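January 7, 2023. Notebook, motor learning bench. K. Pawlak

Retention data for the KR/KP feedback study are in. Notes before I lose the thread.

Task is the linear slide, blindfolded, target 51 cm. Participants in this block: 48, split evenly between 100% KR and faded KR. Acquisition was the usual schedule. Retention was no-feedback, next day. Trials logged across both sessions after exclusions: 2,416. Excluded trials were mostly early releases (handle let go before the tone). Flagged in the release column, not deleted.

Absolute error in acquisition is lower for the 100% group, as expected. In retention the order reverses. Variable error shows the same pattern but weaker, and I would not lean on it until Ritu has rerun the model with participant as a random effect. Constant error: both groups overshoot. Possible friction change in the slide after it was cleaned. Check against the December calibration sheet.

Timing problem. KR delay was set to 1,000 ms in the config, but the Truvon timer rounds up to its next tick, so the real delay is slightly longer and not constant. Affects both groups equally. Report the measured delay in the methods section, not the nominal one.

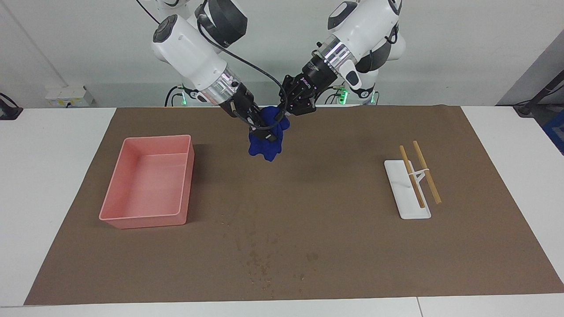 Photo: Ritu Awasthi

KP condition is still not ready. The verbal cue list has too many items that are really KR in disguise ("you stopped short" describes the outcome, not the movement). Went through it with Ritu. Keeping "elbow stayed bent", "slowed before the stop", "shoulder lifted". Dropping anything that mentions distance. The experimenter reads from the card, same wording every time, no praise.

Open question is whether KP should be given after every trial or on a bandwidth. Agarwal scoring sheet assumes every trial. A bandwidth on elbow angle means someone has to score it live, and agreement between us on the pilot clips was poor for anything under a large deviation. Leaning toward every trial for the first KP block, then fading to match the KR design.

To do:
Rerun retention with the mixed model (RA)
Recheck slide friction, forward and return
Replace the worn foam on the left end stop
Rewrite the cue card, print two copies
Move raw files from the Lilura folder to the shared drive, keep the release flags
Book the room for KP pilots in February

Slide carriage sticks slightly near the far end when pulled off axis. Not seen in straight pulls. Marked the rail with tape.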